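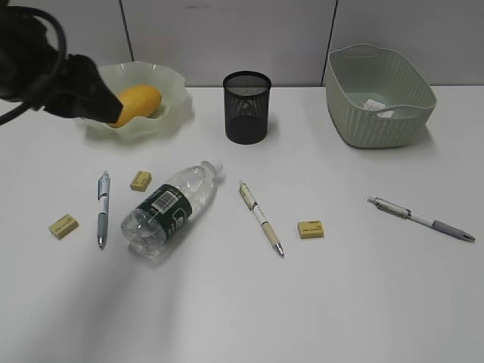 1/ Good evening, friends! I've been turning over the cold spot in the microwave background again (yes, still, my family has given up asking) and I want to put my new thinking down before I lose it.

2/ My notebook is on page 1184 now, and that's the page where I finally let go of the big empty void as the whole explanation. A void helps a little, but the dip is too deep for it.

3/ So suppose the cold spot is an old bruise, a place where our early universe leaned against a neighbor. Then I'd expect a faint ring around it, and a twist in the polarization too.

4/ I went through 34 papers in February looking for that ring. Three gave me hope, and the others were lovely reading anyway!

5/ More once I've redone the math on the ring width, which came out six times too large the first time.

Comments

Nighat Mengal: Would the twist survive lensing, though?

Ditte Kragh: Please post the ring math, even the wrong version!

Orkier: still team void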